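Setting Up a Cloth-Handling Demonstration for an Open Day
Arm and gripper procedures, Trerport workshop 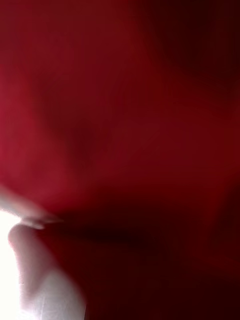

How long should one demonstration cycle last for a walk-in audience?

Plan on 80 seconds from first grasp to release. Visitors standing at a barrier will watch one full cycle and part of a second. Longer cycles empty the front row before the fold is complete.

The procedure assumes a single arm with a two-finger gripper, a wrist camera and a table at standard bench height. It was written for the Sunday session at Trerport and applies to any similar room.

1. Choose the cloth

Use a soft cloth in one strong color. Red reads well against pale fingers, both from the barrier and on the wrist camera feed. Avoid shiny lining fabric, which slides out of the fingers under its own weight. Wash new cloth once before use. Sizing left in the weave makes it stiff, and grasps tuned on stiff cloth fail later in the day as it softens.

2. Set the grip

Start with the force limit at its lowest setting and raise it one step at a time until the cloth survives a slow lift of 19 inches. Add one more step and stop. Finger pads should be clean; wipe them with a damp lint-free cloth and let them dry.

Approach with the fingers open and one finger low enough to slip under a fold. A pinch on a raised fold is more reliable than a pinch on flat cloth. If the cloth is lying flat, push it sideways a short distance first to raise a ridge.

3. Check the wrist camera

At grasp distance the cloth will fill most of the view and focus will be poor. Do not use this view to locate corners. Take the corner estimate from the overhead camera before the descent, then use the wrist view only to confirm that there is fabric at the fingers. Lock exposure manually. With automatic exposure, a bright window at the edge of the view will darken the cloth until the folds disappear.

If the wrist feed is shown to visitors on a monitor, put the overhead feed next to it. The wrist feed alone is hard to follow during the pinch.

4. Rehearse

Run the complete cycle with the barrier in place and the room lights as they will be on the day. Akihiko Uchida's log for the Arov arm lists 138 rehearsal cycles, most of the failures falling at the second grasp – the first fold changes the height of the cloth and the old approach depth is too low. Store a separate depth for each grasp.

5. During the session

Keep one operator at the stop button and a second person at the barrier to talk. The operator does not answer questions while the arm is moving. After a dropped cloth, let the arm return home before anyone reaches in, then reset by hand and restart from step one of the program. Do not resume mid-cycle.

Swap the cloth at the midpoint of the session. Lint collects on the pads – check them at the same time.

6. Shutdown

Park the arm, remove the cloth, and save the log under the session name. Himlow controllers overwrite unsaved logs at power-off. The Carrillo power supply stays on until its fan stops.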